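Presupuesto de pinzas: por dónde vamos

Ya tengo los números del segundo semestre y os los cuento antes de que Jordan Lambert me los tache en rojo, que me conozco el percal. La idea es comprar otro par de pinzas de mano para Tascombe y dejar el par viejo en Prisport como repuesto. Cada par nos sale por 1.974 euros, con las cámaras incluidas (¡los portes no, ojo!).
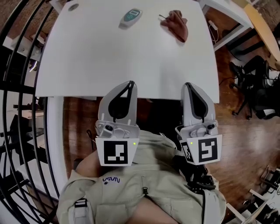
Luego está lo pequeño, que al final es lo que más se come el presupuesto. Las almohadillas de goma de los dedos van a 29 euros el juego y las placas de marcadores a 95, y de las dos cosas quiero tener recambio en el cajón antes de noviembre. La mesa nueva la dejo para el año que viene, con las blancas nos apañamos de momento.

Si alguien de Bornholm necesita algo más (cables, correas, lo que sea), que me escriba esta semana y lo meto en el mismo pedido, así pagamos el envío una sola vez.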